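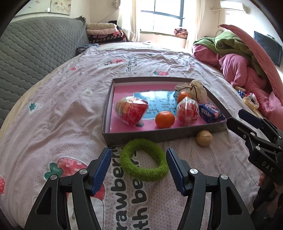 How to Pack a Gift Box

A gift box is a present made of several small things. You might give one to a grandparent, to a friend who is sick at home, or to a family you are visiting for a holiday. It can hold fruit, snacks, candy, or a little bag with a surprise in it. Packing one is a bit like doing a puzzle, except that you choose the pieces.

Why do people give fruit?

In many countries, fruit is a normal thing to bring when you visit someone. Mandarins are a favorite because they are small, bright, and easy to peel. In China and in many Chinese families around the world, people give mandarins at the New Year. The words for some of these fruits sound like words for gold or luck, so the fruit carries a good wish. Mandarins are often given in pairs. Apples are a common gift too, and in December some people in China give each other wrapped apples on the night before Christmas. The Chinese word for apple sounds like part of the word for peace.

Why wrap an apple?

An apple already has a skin, so it doesn't need a wrapper to stay clean inside. The wrapper is there to make it look special. Clear plastic lets the color show through. To wrap a round thing, set it in the middle of a sheet, pull all the sides up, and twist them together at the top. This makes a little peak. Tie it with ribbon so it stays shut.

What is a drawstring pouch?

It is a small bag with a cord running around the top. Pull the cord and the bag closes. Pouches are good for things that would roll around or get lost, like hard candies or a bracelet.

Packing the box

1. Use a shallow box with a flat bottom. A bed or a table makes a good work space.
2. Put in the biggest thing first, near one side.
3. Add the round things next. Fruit rolls, so give each piece something to lean on.
4. Stand tall or puffy things, like a pouch, in a back corner.
5. Slide flat packets along the walls.
6. Leave out anything that is leaking or squashed.

If you are giving fresh fruit, pack it last and give it soon - 2 days is a good limit. Ask before you put nuts in a box, as some people can't eat them.

Written by Chiamaka Briggs for Clellance Kids

More to read
Why Do We Shake Hands?
How a Zipper Works
16 Knots You Can Tie
Where Does Ribbon Come From?

Contact us | Copyright Clellance Kids | Back to top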